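December 22, 2021

Shelf corner, long table. Continuing from the October notes, which Valbona has in the blue binder if anyone needs the old layout.

Swapped the shelf board this morning. The old one had bowed in the middle and cups kept creeping toward the low spot. New board is from Umwood, 1,206 mm as delivered, trimmed to 1,029 so it sits between the legs of the black rack. Sanded both ends, no finish yet. Lewis wants oil, I would leave it bare until after the break and see if it marks.

Checked level front to back and left to right. Fine after one shim under the rear left foot. Don't throw the shim out, it looks like scrap.

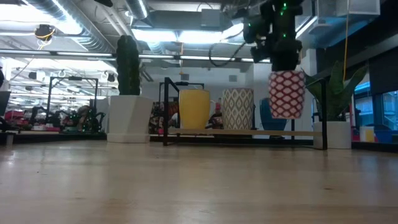

*2 min read*

Cups for the shelf are the mustard one, the cream one with the tan and gray diamonds, and the red-and-white lattice one. Mustard stays on the left. The cream and the red-and-white match in size and shape, so they can trade places without changing the spacing. Mustard is a plain cylinder and easy to tell from the others at a distance.

Spacing is 40 mm from the front edge of the board to the front of each cup. Donal had it at 58 and they ended up too far back to reach cleanly.

Plants: cactus in the tall faceted planter on the left, snake plant in the low round one on the right. The snake plant leaves reach across the right post. Kastriot asked for it to be moved out a little. Not done, will ask Mimoza first as she waters them. Cactus gets nothing until January.

Table wiped with a damp cloth only. The Begović spray left a film last time.

To do:

- oil or no oil, decide with Lewis
- felt pads for the rack feet
- spare cream cup, check the Alton box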